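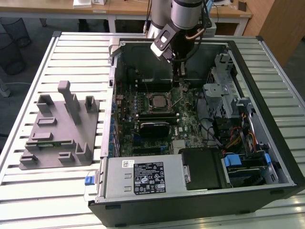
Patura Bench – control and perception software for small-parts teardown

One arm, one gripper, one open machine on the bench. Patura Bench is the layer between your cameras and your controller when the job is taking electronics apart: old towers, set-top units, lab gear. You say which part. It finds the part, plans the way in, runs the move, logs the lot.

Currently at version 8. Made by Grirkurura, our workshop is in Hurklow.

What's in the box

No box, it's a download. You get:

Planner – collision-aware motion inside cluttered enclosures. Drive cages, shrouds, card edges and cable bundles all go into the keep-out model.
Locator – part finding from a fixed camera, then again from the wrist camera before contact.
Force guard – watches the fingers and backs off along the path it came in on.
Recorder – every joint, every image, every force reading on one clock.
Step editor – drag and drop or plain text, your choice. Most people end up in plain text.

Why two views

A fixed camera gives you the whole chassis and where it's sitting on the bench. Good for the coarse plan. Not good enough for a retention lever, particularly once the arm gets over the board and blocks half the view. So the Locator hands over to the wrist camera on the way down and keeps tracking from there. Handover is automatic. You can force it earlier in the step editor if your fixed camera is a long way off or the lighting's poor.

The two camera frames get tied together by the calibration routine (10 poses, one printed target, go make a coffee). Redo it if anyone bumps the stand. Someone will bump the stand.

Socket and lever work

The hard bit, and where most of the work went in this release. A lever is thin, shiny and close to everything. Depth cameras hate them. Locator now fits the lever as a bent wire with a hooked end and reports a confidence for the hook separately, so you can set the plan to stop and ask when the hook is a maybe. 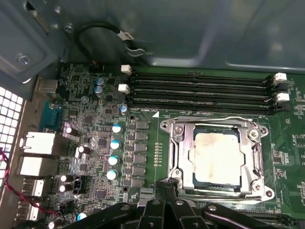

The same model handles a socket with one lever or with two, and you tell it which to open first. Get that order wrong and the force guard will catch it, but you'll lose the cycle.

Old thermal paste is fine. Dirty heat spreaders used to throw the colour match off, so we dropped colour from the socket finder in version 8 and went to edges and corners only. Much better on grubby boards. Slightly slower on clean ones, we're looking at that.

Memory slots: Locator finds slots by their end latches as well as the slot body. Mixed latch colours no longer split one bank into two. That was our bug, sorry to everyone who reported it in October.

Cables

Loose wires are treated as soft obstacles. The planner goes round if it can and slows down if it can't. It does not move cables out of the way for you – that's a seperate skill, in beta, ask us for it.

Fixtures

Load your own fixture plate as an STL or STEP file and it goes straight into the keep-out model. Posts and brackets included. Printed plates vary a bit from the drawing, so leave the fixture margin at its default of 2 mm until you've measured yours.

Requirements

Linux PC with a discrete graphics card, 8 GB of video memory or better
One fixed camera, one wrist camera
Arm with a streaming joint interface
Gripper with position feedback (force feedback prefered)
Wired network. Please not wifi.

Controllers: we ship a driver for the Pimentel controller and a generic one for everything else. The generic one works but you'll be filling in the limits yourself. Check them twice.

Licences

Single bench, $175 a month, all modules, updates included. Cancel whenever. Schools and TAFEs get the Recorder and step editor free, same download, different key.

Offline licences available for sites with no outside network. Takes us a day to set up, so order ahead.

Upgrading from 7

Old step files open as is. Calibration files don't, format's changed, run it again. Back up your part library first. The installer asks, but people click through.

Support is by email, business hours Hurklow time. Attach the Recorder log when you write in, please, whole thing and not just the last few lines.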